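Care of White Work Surfaces
Crichton House Residents' Handbook, Kitchens and Shared Rooms

White tabletops are fitted in the shared kitchens and utility rooms at Crichton House. They show marks early and clean up well when they are attended to the same day. Residents are asked to follow the guidance on this page, which applies to the Zostdale wing and to the rooms on the Undside corridor.

Daily cleaning

Clear the surface before wiping it. Items in regular use should be moved to the back, against the wall, so that the working area in front stays open. Wipe with a soft cloth wrung out in warm water and a drop of dish soap, working from the wall toward the front edge. Rinse the cloth and go over the surface once more with plain water. Soap left to dry on a matte finish produces a dull film that is often mistaken for wear.

Dry with a second cloth. Paper towels are acceptable for spills but tend to leave lint.

Items kept on the surface

Cups, small bins and utensil holders may be left out if they stand at the far side of the table. Lift them when moving them. Grit caught under a base will scratch a matte surface, and fine scratches cannot be polished out. 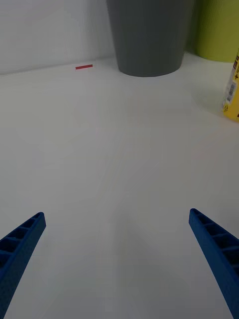
Containers should be lifted and wiped underneath once a week. Check the base at the same time. A container that has been rinsed and put back wet can leave a ring, and dark plastics sometimes leave a gray smudge that needs a second pass with the cloth. Dark or brightly colored containers are preferred on white tables, as they are easier to see and less likely to be knocked over.

The seam at the wall

Crumbs and dust collect where the tabletop meets the wall. A dry, soft-bristled brush will lift most of it. Follow with a damp cloth folded over the edge of a plastic scraper. Do not pour water along the seam. Any gap or loose sealant should be reported to the Housing Office, extension 281, and should not be filled by residents.

Stains

Tea, coffee and tomato: mix baking soda with a little water, apply the paste, leave it for 17 minutes and wipe it away without scrubbing.

Ink: dab with rubbing alcohol on a cotton pad, then rinse. Test a corner first.

Grease: use undiluted dish soap on a warm cloth, then rinse twice.

Scouring powder, steel wool and bleach are not permitted on these surfaces. Hot pans must be placed on a trivet at all times.

Supplies

Cloths, brushes and scrapers are kept in the Brostine cupboard in Room 303. Return brushes dry. Used cloths go in the laundry bag on the inside of the door.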